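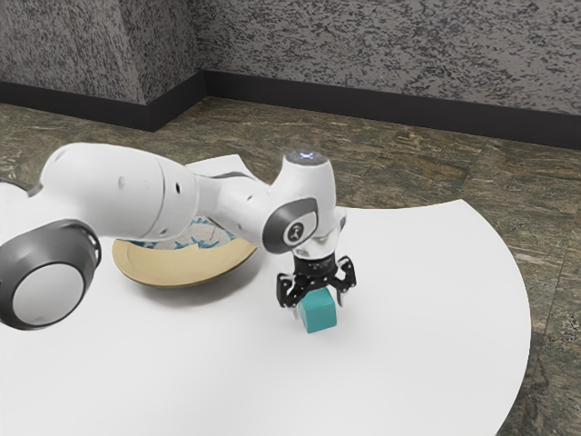 How many pupils now use the reading overlay and audio text scheme each week? At the April count, 646 pupils across the Saltosstead schools had used it at least once in the week, against a target of 900 by the end of the grant.

Home | Schools | Grants | Reports | Contact

Progress report to the Quintana fund: support for pupils with reading difficulties

Screening. All Year 3 classes have been screened with the Brollent word-reading check. Two schools repeated it after a timetable clash. Scores are held by each school and passed to us without names.

Audio texts. The Flitico library was opened to pupils in the autumn term. It holds 100 titles matched to class reading lists. History is thin and more titles are on order. Headphones remain in short supply at the two smallest schools.

Staff training. Around 40 teaching assistants have finished the first module. The second, on paired reading and tracking a line of text, has moved to the summer term.

Spending. Training is under budget because of the delay. Licences are on budget. We ask to carry the training balance into next term.

Risks. Weekly use falls in test weeks. Home use is not yet recorded.

Related reports
Spelling support in Years 5 and 6
Coloured overlays: notes for schools
Paired reading pilot, first term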